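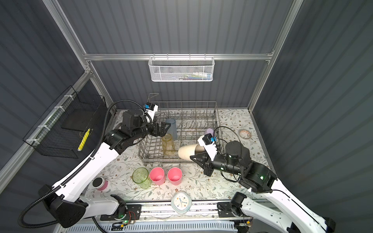 Clisis 4 upgrade: frequently asked questions

When can I get it?

The update started going out in November to people on the standard channel. It is sent in batches, so two computers in the same house may get it a week or more apart. To check by hand, open Settings, choose Updates and press Check now. If it says you are up to date and you are still on version 3, your batch hasn't come up yet.

Do I have to pay?

No, if you already have a licence for version 3. Licences for version 2 and earlier need the upgrade pack, sold through the Clisis account page. The upgrade pack covers one computer.

How long does it take?

Most of the work is done in the background while you carry on using the machine. The part where you can't use it took about 27 minutes on our older test laptop and a good deal less on newer ones. Plug a laptop in before you start. The installer won't run on battery.

How much free space do I need?

The installer checks this first and tells you if you are short. Emptying the recycle bin and clearing old downloads is usually enough. You can also point the temporary files at an external drive - the option is under Advanced on the second page.

Will my files and programs still be there?

Documents, photos, bookmarks and mail are kept. Most programs are kept too. Anything that installs its own driver, such as older scanner software, may be switched off until its maker provides a new version. Make a backup first all the same.
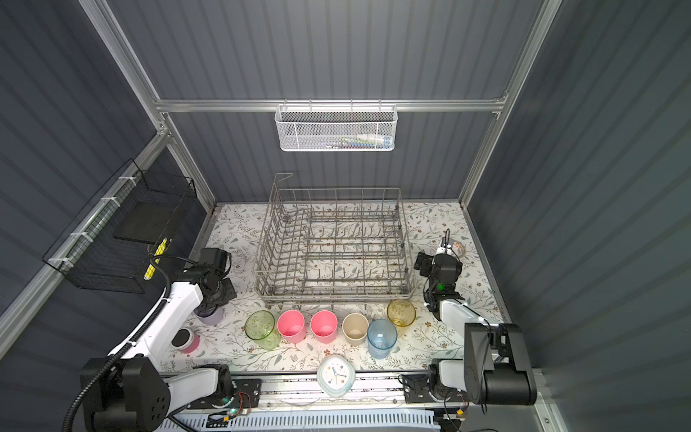

Where has the side menu gone?

It has moved into the bar along the bottom. Press the round button at the left end and the old list opens, in the same order as before. To have it back at the side, go to Settings, Desktop, Menu position. The change takes effect the next time you sign in.

Can I turn off the new search?

Partly. You can stop it looking on the web, and you can stop it listing files on shared drives. The search box itself can be hidden but not removed.

My Zanetti printer has stopped working. What should I do?

Remove the printer in Settings, restart, and add it again. If it comes back as "unknown device", you need the newer driver from the Zanetti support page. Printers connected by network cable don't seem to be affected.

What is error 443?

The installer couldn't reach the download server. Check your connection and try again later in the day. On an office network, ask whoever looks after the firewall to allow the Clisis update address.

And error 335?

A downloaded file was damaged. Choose Clear and retry. If you see it a second time, turn off any Tusadska add-ons before trying again. They can be turned back on afterwards.

Does Ivusley sync still work?

Yes, but you will have to sign in again on each computer. The first sync after the upgrade goes through every folder and can be slow. Leave it running overnight if you keep a lot of photos in it.

Can I go back to version 3?

Yes, until you run Disk Tidy, which deletes the old system files. Go to Settings, Recovery, Previous version. Settings you changed after upgrading will be lost, and programs you installed after it will need installing again.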